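Über uns: Robotik-AG Wendilel

Wir sind die Robotik-AG der Wendilel-Schule, und wir bauen Greifer! Angefangen hat alles mit einem einzigen Bausatz und viel zu wenig Schrauben. Inzwischen treffen wir uns in zwei Gruppen, ab Klasse 7 darf jede und jeder mitmachen, und wer schon in der Oberstufe ist, hilft den Jüngeren beim Löten und beim Programmieren.

Unser großes Projekt heißt Kimaro. Damit bringen wir einem Greifer bei, Alltagsdinge vom Tisch aufzunehmen und woanders wieder abzulegen. Dazu führen wir ihn erst einmal selbst von Hand, immer und immer wieder, und speichern jeden Durchgang ab. Im Februar standen wir bei 988 Aufnahmen, die 1.000 wollten wir natürlich unbedingt noch vor den Ferien schaffen (hat geklappt, es gab Kuchen).

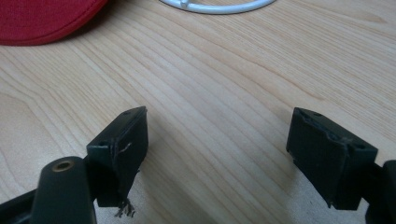 Mit Kimaro fahren wir auch zum Dasteveck-Cup. Dort hat jedes Team 30 Minuten zum Aufbauen und danach fünf Läufe, und im Saal ist es so laut, dass man sich nur noch mit Handzeichen verständigt – großartig! Beim letzten Mal sind uns zwei Läufe komplett missglückt, die anderen drei haben wir uns hinterher bestimmt zwanzigmal auf Video angesehen.

Die Firma Peranex überlässt uns Motoren und Kabelreste, dafür ein dickes Dankeschön.

Lust bekommen? Vorkenntnisse brauchst du keine, Neugier reicht. Komm einfach nach der sechsten Stunde im Technikraum vorbei und probier den Greifer selbst aus.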